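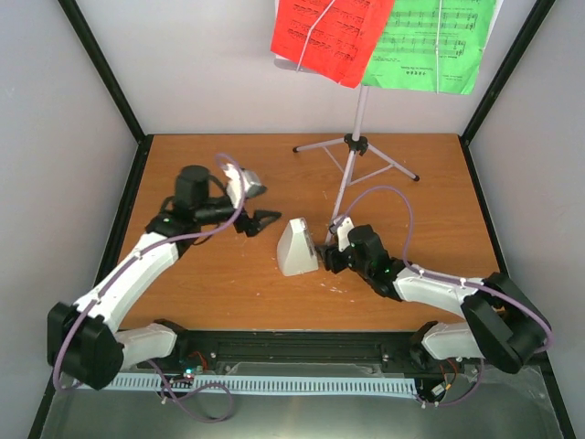
Chapter 4
Reading the Lot Before the House

Most of us, when we walk up to a home for sale, look at the front door first (I still do, after 30 years of this!), and the ground it stands on has to wait its turn. In this chapter we will start with the ground.

Take Heather Nisbet, who bought a small place on Munro Street with a lot 105 feet deep.
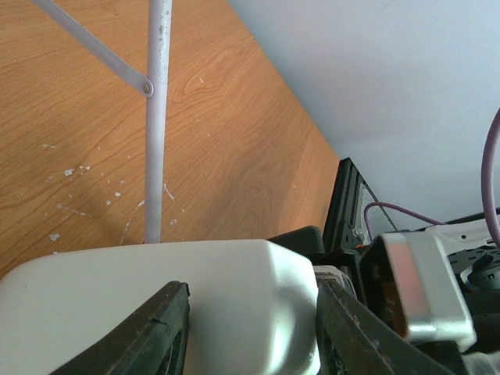
She had planned on a rear cottage, and spent almost $3000 on drawings before she read the easement along the back fence. We will follow her file from listing to closing.

Search this book Go
Contact Ernero Press | © Ernero Press | Back to top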